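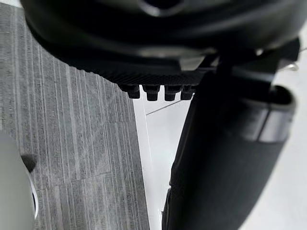

How to ask for a recount in a Stallum town council race

Updated July 27, 2025

Any candidate on the ballot can ask for a recount if the gap is 99 votes or fewer. Voters can't file on their own.

Step 1. Get the certified totals

Ask the clerk for the signed sheet for each ward. Election night numbers won't be accepted.

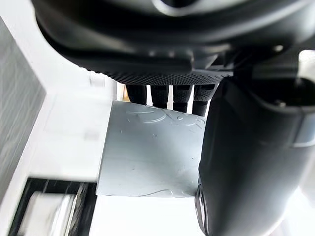 Erlinda Aquino wrote in to say that the Falcão ward sheet is kept at the county office – call there first.

Step 2. Fill in the petition

Use the two-page form. List every ward you want counted again and sign in front of a notary. You need 13 voter signatures from the town, with printed names and street addresses.
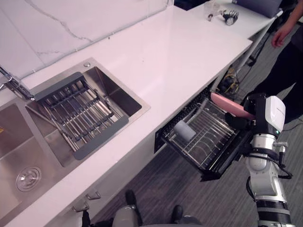
Step 3. File and pay

Bring the form to the clerk within five business days of certification. The fee is $32 per ward, paid by check or money order. Keep the stamped copy – you will need it to name your observers.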